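The Care of Hung Garments
How a household habit became a matter of policy at the Tanunine residences

The wardrobes at the Tanunine residences are 76 centimeters wide, a dimension fixed by the original architects and never since revised. Within that space each resident is expected to keep a full set of clothing for three seasons, together with one spare set of bed linens. For many years the arrangement gave rise to more correspondence than any other feature of the rooms.

In September the housing office issued a revised guide to clothing storage, the first in more than a decade. The guide was prepared with the assistance of Gaber, a firm that advises hotels and boarding houses on linens and laundry, and it runs to 24 pages. Nearly half of them concern the clothes hanger.

The emphasis is deliberate. Before drafting began, the office reviewed 411 requests for repair or replacement submitted by residents. A large share involved garments that had slipped to the wardrobe floor, straps that had stretched, or shoulders that had lost their shape. Few of these problems could be traced to the furniture itself. Most began with the manner in which the garment had been hung.

The guide recommends that clothing be placed on its hanger over the bed, before it is carried to the wardrobe. A made bed offers a clean, level surface at a convenient height, and a light garment with thin straps can be settled there without touching the floor. Both ends of the hanger should be held while the straps are brought into place. The hook is left free until the last step.

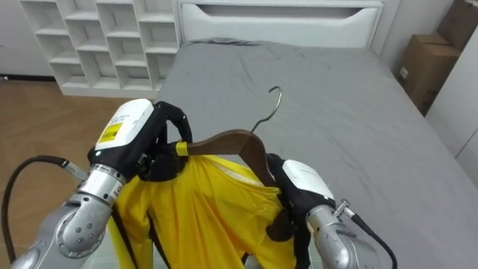

Slippery fabrics receive a section of their own. Satin weaves and similar cloths will slide from a smooth hanger at the slightest movement of the wardrobe door, and the guide advises a narrow band of cloth or rubber at each end to hold the straps. Wooden hangers are preferred to wire for nearly all purposes. The residences purchased 2116 of them from Grollico last year, enough to provide every room with a basic supply.

Creases are treated with similar patience. Residents are asked to let a garment hang by itself for one night before it joins the others, and to iron only what remains in the morning. Bright colors are to be kept away from the window side of the room - a rule that older residents will remember from the previous edition.

Some provisions have met with resistance. The limit of 30 hangers per wardrobe drew objections from the Skunow wing, where the rooms are larger but the wardrobes are not. The office has agreed to review the figure after the winter term. Until then, residents of that wing may store out-of-season clothing in the basement lockers at no charge.

Printed copies of the guide were delivered to all 776 rooms. Additional copies, and replacement hangers, may be obtained at the front desk of each building.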